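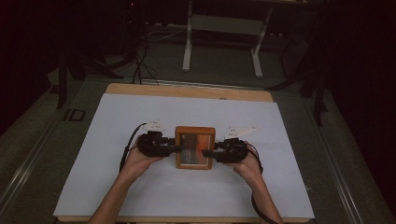 Mimoza Vasić

Leemans will sell you a pair of hand-held grippers and a subscription called Tristumer. You do your fiddly jobs with the grippers on, the movements get recorded, and a robot arm is supposed to learn them later. The pair costs 1514 with cables. The arm is extra and, as of September, has a waiting list.

I tried the set at their Brolladton showroom with household jobs in mind. My notes, for anyone tempted:

Practise on something small and square first. A little wooden box with a glass front gives you flat sides to clamp. Take hold by the wood and keep the tips off the pane.

Put a big sheet of white paper or card down before you start. Good advice for any small repair, grippers or no grippers, as a dropped screw shows up straight away.

Sort out the cables. There is one per gripper, and they like to drift across the work. Lead them back past your forearms and roll your sleeves up.

Leave the white markers on top alone. Don't hang a cloth over them or pick the gripper up by them.

Rest your wrists. Each gripper is said to weigh around 400 grams and I felt it by the second go.

Now the claim on the leaflet, that 270 recordings will teach the arm to dust a shelf of ornaments. I asked to see it done and was offered a brochure. The 2 recordings I made were of me turning a box round, slowly, and I could have dusted it in that time.

If you want to hold small boxes steady for gluing, the hardware shop in Skunville has spring clamps. Buy those, and ask Leemans again when the arm is in stock.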